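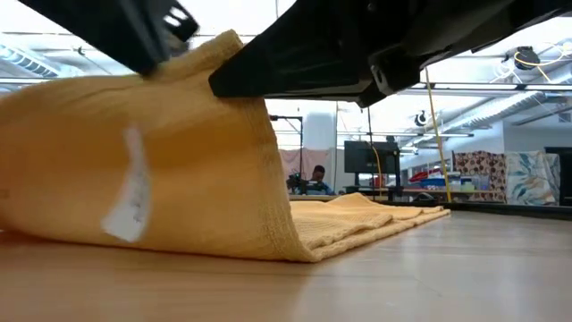 Kustlow wrote in after my last post to ask why anyone would price the table before the arms, when the arms eat most of the money. Fair point! But I've done it arms-first, and I ended up with a nice pair of arms and nowhere decent to bolt them. So let's plan a two-arm towel-folding station in the order I'd buy it now.

Step 1. Write down the one job you want done. Mine was "fold a towel into a strip." Then measure your biggest towel laid flat and add a hand's width on every side. That's your tabletop.

Step 2. Price the frame. I used extrusion from Birkitz and the bill came to $223 with brackets. Order spare brackets in the same box, or you'll pay shipping twice (ask me how I know).
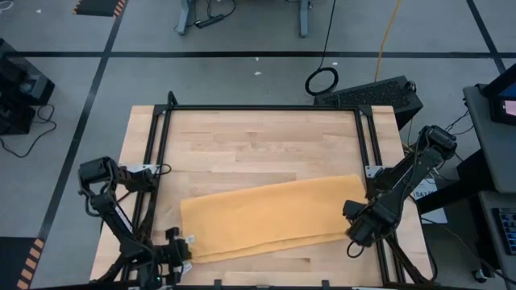
Then there's floor space. Leave room for the computer, a cart with a screen, and a way to walk around the back – I forgot that last one and spent a whole Sunday moving everything over.

Step 3. Now the arms. I set a ceiling of $2,000 for the pair and got three quotes. Skolterden was cheapest until I added power supplies and mounting plates, so make every seller quote the full list.

Step 4. Budget for fingertips as their own line. They wear, and you'll want to try other shapes. I put down 8 spares and I'm glad I did.

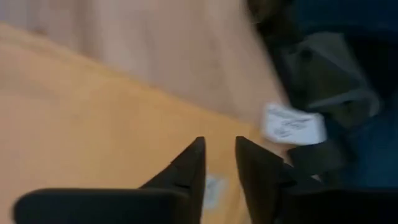

Wrist camera view, both fingertips, dark fabric at right.

Get a quote for wrist cameras at the same time as the arms. Adding them later meant new cable runs and new brackets for me, and the Cieślak mounts I liked had a long wait.

Step 5. Buy the cloth last, but do buy it! Get a few weaves, wash them all, and keep a separate line for replacements.

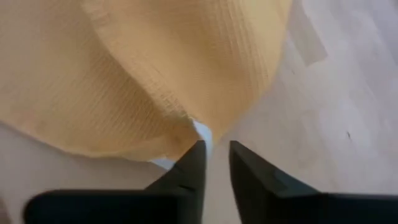 Waffle weave close up, fingers open.

Step 6. Hold back some cash for cables, clamps and tape. Whatever number you've got in mind, double it.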